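Workshop notebook – Ultville facility, finishing room
13 Sep 2018

Purpose of entry: condition of the pale work surface after resurfacing, and readiness of the room for the Costello mounting work.

The old covering was removed last week and the surface was filled, sanded and given its first coat on the same day. The second coat went on after an overnight wait. The product was the Brakora water-based enamel in light grey, satin finish, from the tin opened for the shelving. Coverage was better than expected and nearly 30 per cent of the tin remains. The lid has been taped and the tin returned to the lower cupboard, colour code facing out.

Sanding between coats was done by hand with 215 mm sheets folded in thirds. The power sander was tried on the offcut first and left swirl marks, so it was put away. Dust was taken off with the vacuum brush and then a damp cloth, wrung out well. The cloths with the blue edging shed lint and should not be used for this work again. They are fine for the floor.

The room was kept closed for the full curing period. The heater was left on low and the vent over the sink was half open. The thermometer by the door read a little lower in the mornings than at closing time, but stayed inside the range printed on the tin. Someone had propped the corridor door with the step stool on the first evening; a notice has since been put up and the stool has gone back to the store.

Inspection was carried out with the overhead lights on and the blinds down. The finish is even in tone across the part checked and no brush lines were found. A few minute marks remain. They are too small to justify another coat and will be left as they are. 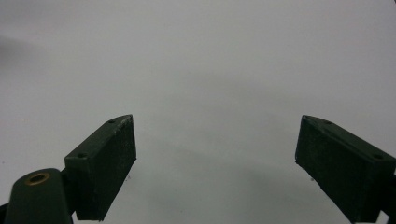 Grey surface at inspection, with a few minute marks remaining.

Shading on a pale surface is easily mistaken for a stain. On the first pass two patches were noted as possible damp, and both disappeared from view when the lamp was moved. The note has been struck out on the inspection sheet and initialled. For later checks, move the lamp before writing anything down.

A fingernail test on the painted offcut left no impression. The tape test, also on the offcut, lifted nothing. The offcut is labelled and stored on the rack with the earlier samples. It should be kept at least until December, when the Costello panels are due to go out.

Remaining work before the surface is released for use:

Wipe down once more with clean water, no detergent. The enamel supplier asks for a longer wait before detergent is used.

Lay the 60 cm strips of kraft paper under anything with metal feet. The roll is on the wall bracket and there is enough for the present job.

Return the Husitz clamps to the rack in size order. Several have old glue on the pads and need to be scraped before they are put against new paint. The two smallest are stiff and could do with a drop of oil on the thread – wipe off the excess.

Replace the bulb in the left-hand lamp. It flickers when warm.

The sealing strip at the wall side has not been started. The white strip on hand is too bright against the grey, and a closer match has been ordered. Until it arrives, no liquids are to be left standing near the joint.

Materials used have been entered in the stock book, apart from the filler, which was taken from an unmarked tub. If anyone knows which batch that was, please write it in the margin beside this entry.

Next check of the surface to follow the final wipe-down. Costello drawings are in the flat drawer, second from top.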